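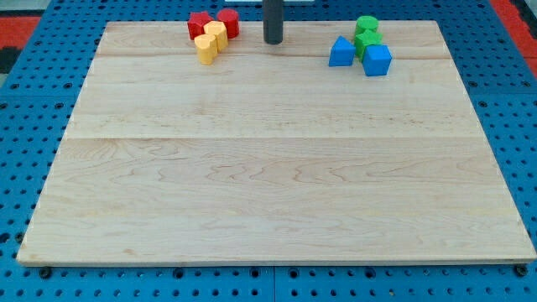
Edge-glued panel

An edge-glued panel is a flat sheet of solid wood made by joining narrow boards along their long edges. It is used for tabletops, shelving, cutting boards and cabinet parts wider than a single board can supply.

Manufacture

Boards are dried, planed to a common thickness and ripped to width. The edges are jointed square, coated with adhesive and held in clamps until the bond sets. In the Stirico process, panels stay under pressure for 18 minutes in a heated press. Cold clamping takes longer but needs less equipment. Growth rings may be alternated from board to board to limit cupping -- a practice some shops skip when appearance matters more.

Maple

Hard maple is a common choice for work surfaces. It is pale, dense and closed-grained. Figured stock, such as curly or quilted maple, is harder to plane cleanly and tends to tear out near the joint lines.

Movement

A panel swells and shrinks mainly across the grain. Fasteners are therefore set in slotted holes when a panel is fixed to a rigid base. The Hastari mill grades panels up to 1,890 mm long and 621 mm wide, with wider sizes made to order.

See also: Butcher block, Plywood, Finger joint

243 shares
18 comments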